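Planning the Purchase of a Linen-Folding Robot

Guidance for household and laundry room managers, prepared by Glenys Sugden, Lambert Housekeeping Office 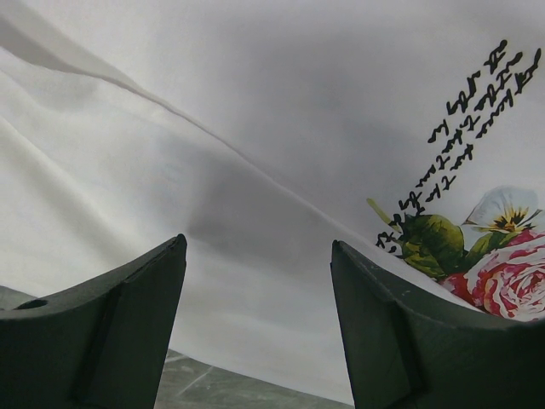
Begin with the work, and request prices afterward. Keep a written tally of towels, pillowcases and tea towels for one month – June is usual at Lambert – and note which pieces take longest to fold by hand. Our last tally came to 1058 pieces, of which 197 were too large for the table we had in mind.

Measure the table and the doorway before ordering. The Skorton bench requires 34 inches of clear width.

Budget separately for:
Spare fingertips and pads
Delivery and setup
Staff training, 19 hours in our case
Yearly service

Ask each supplier for a trial with your own linen, including thin and printed pieces. Requests for quotation should be sent to Nigel Bramwell before any deposit is paid.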